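콘드빌 동네 합창 모임, 함께 노래할 사람을 찾습니다
악보를 못 읽어도, 학교 졸업하고 한 번도 노래해 본 적 없어도 괜찮아요

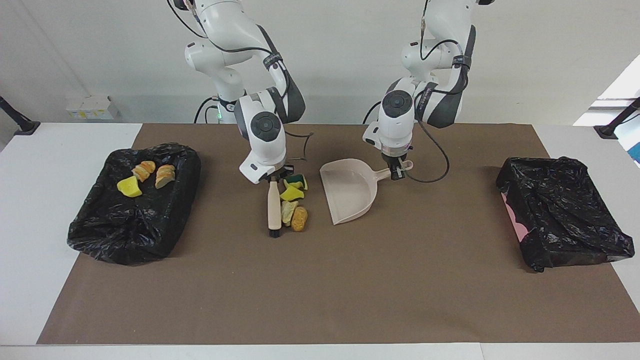
콘드빌 합창 모임이 여름 공연을 앞두고 새 단원을 모집합니다. 지금 단원은 29명이고, 네 성부 중에서 테너와 베이스가 특히 모자랍니다. 지난 연습 때는 베이스가 셋뿐이라 소프라노 소리에 완전히 묻혔어요. 그래도 그 셋이 끝까지 버텨 준 덕분에 2절 후렴이 제법 그럴듯하게 들렸습니다. 낮은 소리 내시는 분들, 정말 기다리고 있습니다!

물론 소프라노와 알토도 받습니다. 본인이 어느 성부인지 모르셔도 됩니다. 첫날 피아노 옆에서 몇 음만 같이 내 보면 대충 정해지고, 한 달쯤 불러 보다가 불편하면 옮기면 됩니다. 저도 알토로 들어와서 두 번째 계절에 테너로 건너갔는데 지금이 훨씬 편해요.

어떤 노래를 부르나요

이번 시즌 곡목은 거의 정해졌습니다. 옛 가곡 편곡, 뱃노래와 자장가가 섞인 민요 모음, 그리고 타메르 마스리 선생님이 우리 모임을 위해 쓴 짧은 무반주곡 3곡입니다. 무반주곡 가운데 두 번째 것은 가사가 없이 '우'와 '아'로만 부르는데, 처음에는 다들 웃느라 열 마디를 못 넘겼습니다. 지금은 제가 제일 좋아하는 곡이 되었고요. 화음이 한 번 딱 맞아떨어지는 자리가 있는데(21마디 근처는 아니고 훨씬 뒤, 알토가 반음 내려오는 곳입니다) 거기서는 매번 팔에 소름이 돋습니다.

악보는 인쇄해서 드립니다. 성부별 연습 음원도 있어서 설거지하면서 듣고 따라 부르는 분이 많습니다. 악보를 못 읽는 단원도 여럿이고, 음표가 올라가면 소리도 올라간다는 정도만 알고 시작해서 지금은 독창 부분을 맡은 분도 있어요.

연습은 이렇게 합니다

매주 한 번, 저녁 시간에 클리툼 회관 2층에서 모입니다. 몸풀기와 발성을 먼저 하고, 성부별로 나누어 연습한 다음 다시 모여서 맞춰 봅니다. 중간에 쉬는 시간이 20분 있습니다. 쉬는 시간이 좀 길다는 의견도 있었는데 줄이자는 안건은 압도적으로 부결되었습니다. 차와 과자가 나오고, 수다가 길어지면 마스리 선생님이 피아노로 시작 음을 칩니다. 그러면 신기하게도 다들 자리로 돌아가요.

회관에는 승강기가 있고 연습실 문턱도 낮은 편입니다. 오래 서 있기 힘든 분은 앉아서 부르시면 됩니다. 공연 때도 마찬가지예요. 물병과 연필은 꼭 챙겨 오세요. 볼펜은 안 됩니다. 숨 쉬는 자리가 매주 바뀌거든요.

주차는 회관 뒤편에 할 수 있지만 자리가 넉넉하지 않으니 가능하면 버스를 타고 오시기를 권합니다. 에이브브리지 방향에서 오시는 분들끼리 차를 나누어 타기도 하니, 신청하실 때 적어 주시면 연결해 드릴게요.

공연 계획

6월에 클리툼 회관 강당에서 여름 공연을 합니다. 그 뒤에 에이브브리지 음악 모임과 같이 서는 작은 야외 무대도 준비하고 있습니다. 그쪽은 현악기 중심이라 우리와 소리가 꽤 잘 어울릴 것 같아요. 아직 합동곡을 고르는 중이니 새로 들어오시는 분들도 의견을 내 주세요. 들어온 지 한 주 된 분의 제안이 채택된 적도 있습니다.

공연에 꼭 서야 하는 것은 아닙니다. 연습만 나오고 싶은 분은 그렇게 하셔도 됩니다. 다만 무대에 서실 분은 공연 전 마지막 연습 두 번에는 빠지지 말아 주세요.

이런 분을 기다립니다

만 16세 이상이면 누구나 신청할 수 있습니다. 오디션은 없습니다. 음정이 불안해서 걱정이라는 연락을 제일 많이 받는데, 옆 사람 소리를 들을 마음만 있으면 음정은 따라옵니다. 혼자 오기 쑥스러우면 친구나 가족과 같이 오세요. 지금 단원 중에는 어머니와 딸, 같은 층에 사는 이웃끼리 온 분들도 있습니다.

한국어가 서툴러도 환영합니다. 가사는 한 줄씩 천천히 읽으면서 익히고, 뜻도 같이 풀어 봅니다.

회비

한 시즌에 30,000원입니다. 악보 인쇄비와 연습실 사용료, 그리고 차와 과자 값으로 씁니다. 첫 두 번은 회비 없이 나와 보고 결정하시면 됩니다. 회비가 부담되는 분은 조용히 말씀해 주세요. 이유는 묻지 않습니다.

반주자도 한 분 찾습니다

지금 반주를 맡고 계신 분이 격주로만 나올 수 있게 되어 나머지 주를 채워 주실 분이 필요합니다. 초견이 아주 빠르지 않아도 되고, 성부별 연습 때 한 줄씩 짚어 줄 수 있으면 충분합니다. 회관 피아노는 높은 미가 조금 늦게 올라오는 버릇이 있는데 금방 익숙해지실 거예요. 반주자에게는 회비를 받지 않고 소정의 사례비를 드립니다.

신청 방법

이름, 연락처, 원하는 성부(모르면 '모름'), 그리고 요즘 자주 흥얼거리는 노래 하나를 적어서 콘드빌 합창 모임 홈페이지의 신청란에 남겨 주세요. 회관 1층 안내대에 있는 종이 신청서를 써서 내셔도 됩니다. 흥얼거리는 노래는 심사용이 아니라 순전히 제가 궁금해서 여쭙는 것이고, 지난번에는 그 덕분에 몸풀기용 돌림노래가 하나 늘었습니다.

신청을 확인하면 첫 연습 날짜와 오시는 길을 알려 드립니다. 시즌 중간에 들어오셔도 되지만 여름 무대에 서고 싶다면 빨리 시작할수록 편합니다. 특히 무반주곡은 귀에 익는 데 시간이 좀 걸려요.

궁금한 점은 신청란에 같이 적어 주세요. 제가 읽고 하나하나 답장드립니다.

2021년 2월 1일
콘드빌 합창 모임 단원 모집 담당
자이드 시디아크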